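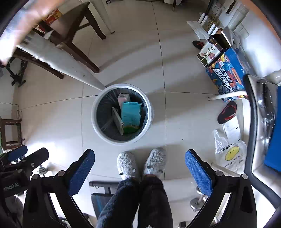

Company wants us to record our work with hand grippers, what happens to our hours?

Posted in Work and Pay > Cleaning and Home Services
13 Mar 2023
Tags: automation, piece rate, paid time, home cleaning

kettle_and_mop

I work for a home cleaning company called Sover. There are two crews in Odmont and I am on the day crew. In September the company signed up with an outfit called Zulton that is building robots for housework. Since then part of our shift is recording. You hold a gripper tool with a camera on it and do the small jobs with that in place of your fingers. Putting packaging in the trash, picking things up off the floor, moving a cup from the table to the sink, folding dish towels. Each one is saved as a clip and the clips go to Zulton.

The target is 100 clips a shift. On recording days we don't clean on the normal schedule, so the regular client visits are spread over the rest of the week and those days run longer than they used to.

What I would like help with:

We get our normal hourly rate for recording, plus a bonus per accepted clip. If a clip is rejected there is no bonus for it. Last period my sheet showed 2,008 clips submitted and 666 rejected. There is no reason given on the sheet, only the total. Is it normal not to be told why?

Charging the grippers, wiping the lens, and waiting for the files to upload takes 30 minutes at the end of the shift. We have been told to clock out before the upload. Is that right?

The last one is harder. Two people on the night crew were moved to part time and the supervisor said it was because of "changes in the mix of work." No robot has come here and cleaned anything. But people are asking if we are training our own replacement, and I don't know what to tell them. I'm not against it. The recording is easier on my back than bathtubs are. My wrist is another matter.

I have not signed anything new apart from a one-page form saying I agree to be recorded. I can type out what it says if that helps.

3 replies

Demetrio Olmedo
Member, Work and Pay section

I ran shifts at a parts warehouse when we brought in sorting machines, and later I was lead on a recording crew a lot like yours, with the same kind of hand-held tool. I'll take your points one at a time. I'm not a lawyer, and your state labor office can give you a firm answer on the pay part for free.

The upload time. If the company requires you to stay until the files are up, or requires you to charge and wipe down the tool, that is work and it should be on the clock. Calling it "after the shift" does not change that. Start writing down the time you clock out and the time you leave, each day, in your own notebook and not in the company app. Then ask your supervisor in writing to confirm that you are supposed to clock out before the upload. A text message is fine. Keep the reply. Very often the instruction gets changed once someone has to put it in writing.

Also ask whether the upload needs a person there. On our crew it turned out the tool could sit on the dock and send files overnight. We had been standing next to it for weeks.

The rejected clips. A third of your clips being turned down with no reason is too many to leave alone. The people who review them do mark a reason, or at least ours did, and the company buying the clips can usually send it back if asked. The usual causes on our crew were these:

Fingers of the tool out of the camera's view at the moment of the grab.
The other hand helping. People do this without noticing. You steady the bin with your left hand and the clip is thrown out.
Moving too fast. Everybody who is good at the job moves too fast.
Starting the clip with the object already in the gripper.
Glare. Shiny floor tile by a window was bad in the afternoon.
Too many clips that were nearly the same. If the bin, the box and your feet are all in the same spot, they may keep the first several and drop the rest.

The trash task gets hit by the last one a lot. It is quick to do, so people lean on it to make their number. Turn the boxes around, change the order, stand on a different side.
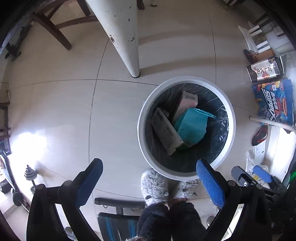

Trash task: packages in the lined bin, gripper fingers on either side.

When you drop a box in, let go over the middle of the bin and wait a moment before you pull back. If the box goes on the floor, leave it in the clip and pick it up with the tool. Don't grab it by hand and start over. Some buyers want the misses too, as long as you finish the job in the same clip. Ask Zulton which way they want it, because we lost a whole week of clips by guessing.

On the bonus, ask for the rule on paper. It should say who decides, how long they have to decide, and whether you can ask for a second look. On our crew we got a second look for anything rejected as "unclear" and a fair number came back accepted.

Your wrist. The tool is heavier at the front than it feels for the first hour. Ask for a limit on how long anyone records without a break, and trade off with someone so you do an hour on and then an hour of something else. Report the wrist now, while it is small. If it gets bad later, you will want a date on file.

Training your replacement. I'll tell you what I saw. The sorting machines at the warehouse did take jobs, but they were mostly jobs that had been filled by temps, so the temps stopped being called and no one was ever laid off on paper. The people who stayed spent more of the day clearing jams and relabeling. The pay was the same at first. It went up after we asked to have the job description rewritten, because by then we were doing a different job from the one we were hired for.

With the recording it is harder to say. The clips I helped make were for tasks like yours, one object at a time, and a home cleaning job is a lot more than that. I would not expect a machine to do your client visits soon. I would expect your company to shift more hours to recording if it pays better than cleaning does, and that looks to me like what happened to the night crew. So the thing to ask is how long the contract with Zulton runs and what happens to the recording hours when it ends. If they let cleaning clients go to make room for recording, those hours may not be there to go back to.

Do type out the form. I'd like to see whether it covers only your hands or your voice and face too.

muddyboots44

same thing at my sisters job, different company. she does the laundry one. they get paid flat for the day no bonus and she says its better because nobody is rushing. I would ask for that instead of fighting over each clip

also clocking out and then staying is illegal everywhere as far as I know. just don't stay. set it on the charger and go home

third shift linda

I would be careful with "just don't stay." She could be written up for it before anyone looks at the time sheets. Do what Demetrio said and get it in writing first.

I work at Muriithi, commercial side, so offices and a couple of clinics. We have two floor scrubbers that drive themselves. Been there over a year. What changed for us:

The hallways are done by the machine. We used to fight over hallways because it was the easy part of the night, you could put your earphones in and walk. Now everybody has restrooms and desks for the entire shift. Same hours and same pay but it is a harder night, and management did not see that coming at all. If your company ever gets a machine that does the easy part, bring this up before the schedule is made.

Someone has to move chairs and cords before the scrubber goes through, and get it when it stops. That was not on anyone's sheet. It was me for four months because I was the one who knew how to restart it. I asked for lead pay and got part of it.

They did not fire anyone. When people quit they took a long time to replace them.

On the consent form, read the part about other people. We clean in places where patients' names are on things, so we are not allowed to have a camera running at all. In a home you have mail, pill bottles, kids' school papers. If the recording is ever done in a client's home, the client should have agreed to it too, and that shouldn't be yours to explain at the door.

kettle_and_mop

Thank you all. I asked about the upload by text and the supervisor wrote back "let me check," so nothing yet, but I have it saved.

I asked for the reasons on the rejected clips too. She didn't know there were reasons. She is going to ask Zulton for them.

The form says: "I agree that my work activity may be recorded by handheld devices for the purpose of product development and that recordings are the property of the company and its partners." There is a line for the date and a line to sign, and that is all of it. Nothing about voice, nothing about how long they keep it, nothing about clients. We haven't been recording at client homes so far, but the form doesn't say we won't.

I also checked my left hand like Demetrio said. I do hold the bin.

Demetrio Olmedo

That form is thin. Ask them to add a line that the recordings won't be used to grade or discipline you. Ours had that in it and it was used once, when a manager tried to pull clips to show a man was slow. And ask for voice to be removed or muted if the tool picks up sound. People talk while they work.

Put the bin against something heavy and keep the left hand in your pocket for the first few. It takes a day or so to break the habit.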